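Teaching Xiangqi to People Who Already Play Chess
Speaker notes, lunchtime talk, Stornthorpe games evening series
Laurier Lavoie

Before starting

Get the slides up before Nazanin introduces me. She is generous with introductions and will say I am an expert. Let it pass. Correcting her last time used up five minutes and made me look difficult.

Water. Clicker. Handouts are under the chair.

1. Opening

Ask who plays chess. Hands. Ask who has tried xiangqi. Fewer hands. Ask who tried it once, with an uncle, and was never given the rules. Usually a laugh here. If no laugh, go straight on.

Say: I learned it at 37, from a library book with half the diagrams in the wrong order. I lost my first 20 games and kept a list of them, for reasons I can't defend.

What I want from the next half hour is for everyone to be able to set up one side of a board and know what each piece would like to do. Winning is a separate talk. I have not been asked to give it.

2. The board

Pieces go on the points where the lines cross. Say this twice. Chess players nod and then put a chariot in the middle of a square.

Nine files, ten ranks. River across the middle, palace at each end with the X through it. Generals and advisors never leave the palace. Elephants never cross the river. Soldiers cross it and get a little better at their job, which is more than can be said for most promotions.

Little crosses on the grid are for the cannons and soldiers. Tell them to trust the crosses. A board without them is for people who are showing off.

Roll-up mat or wooden board? Someone will ask. Mat. It goes in a bag. Jocelyn owns a folding board from Fehr and has pinched her thumb in it in front of witnesses.

3. Setting up red

Slow down here. Everyone rushes the setup, then discovers they have an elephant where a horse should be and blames the calligraphy.

Order I teach: back rank from the middle outward. General, advisors, elephants, horses, chariots. Then cannons, then soldiers. Keep whatever hasn't been placed in a tray at the side, so it doesn't migrate under the snacks.

On the slide, the tray still has a chariot and a couple of horses in it, and there's an advisor down on the bottom rank. Mention that 楚河 汉界 reads upside down from our side and that the river doesn't mind.
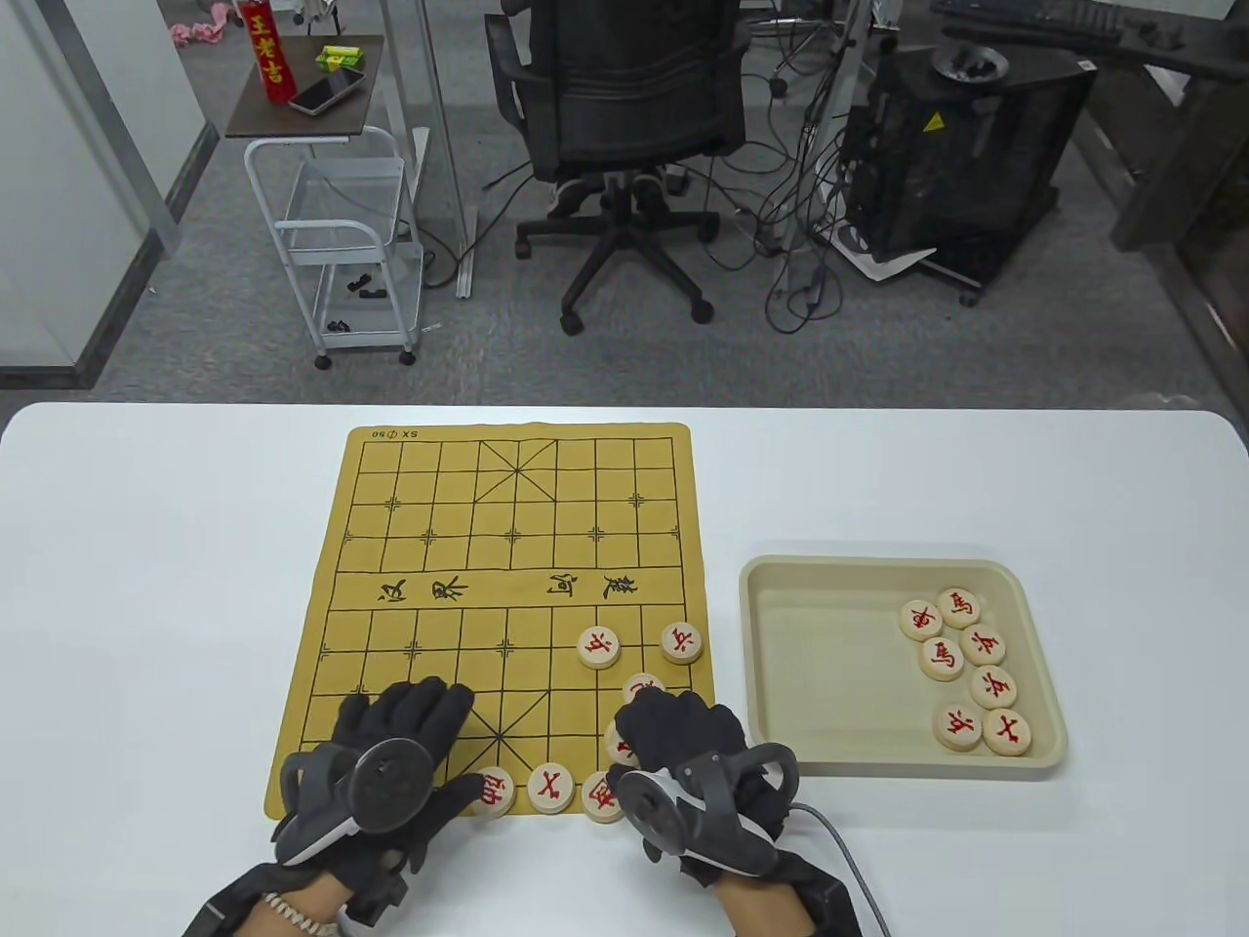 4. Reading the pieces

The fear in the room is always the characters. There are seven kinds of piece. People in this room have memorized worse for a parking app.

Teach 車 first. It looks like a cart seen from overhead, and it moves like a rook, so two birds. Then 馬, the horse. Moves like a knight, except it can be blocked by a piece standing right next to it. Pause for the chess players to be offended.

Warn them that the two sides often use different characters for the same piece. Groans. Allow the groans.

Cannon last. It moves like a rook but has to jump over something to capture. Rosaire calls it the only piece with a sense of humor. Credit him, he may be in the back.

5. Practice

Pairs, one board each. Red side only, from memory, handout face down. Four minutes. Walk around. Do not touch anyone's pieces, Laurier.

Common mistakes to look for:
Advisors and elephants swapped.
Cannons on the soldier rank.
Soldiers on every file. They go on every other one.

6. Questions

If asked about openings: central cannon, then change the subject.
If asked whether it's harder than chess: say "than whose chess?"
If asked about the Friday group: Mirela has the sign-up sheet, seven o'clock, bring a mat if you have one.

Collect the handouts. They never come back otherwise, and I paid for the color printing.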